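May 16, 2019

Spent most of today on the pair of hand-held grippers at the Mundmont cell, mainly the cables. The right one had been dropping its signal every few minutes since last week. Nanna swapped the cable with the left one on Tuesday and the fault moved with it, so that settled where to look. I cut off the strain relief, found two strands left on the ground wire, and put on a new connector.

The new cable is 9 inches longer than the old one. I'd like to route it along the forearm with a strap, but Sanaa finds straps annoying and she does most of the sessions, so it hangs for now.
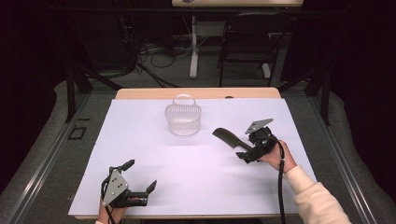

After that I went over the jaws. The screws on the left gripper's mounting plate were a little slack, the same as in August. I put a drop of threadlocker on each and left them for an hour. The pads still have some life in them. Bent wants to replace them at 1,248 cycles regardless, and the log says 733, so I left them alone.

Thin things are still the hardest. A comb will twist in the jaws if you pick it up near one end and the pads are dusty. Wiping them with alcohol at the start of each session helps more than closing the fingers harder, which only wears out the pads.

I also changed the paper on the table. It gets gray where the wrists rest, and then the white parts are hard to tell from the background in the recordings. We tape it underneath so there is no edge for a finger to catch.

Still to do: zero the left encoder again, order two spare connectors from Damgaard, and ask Hanne where the good crimping tool went.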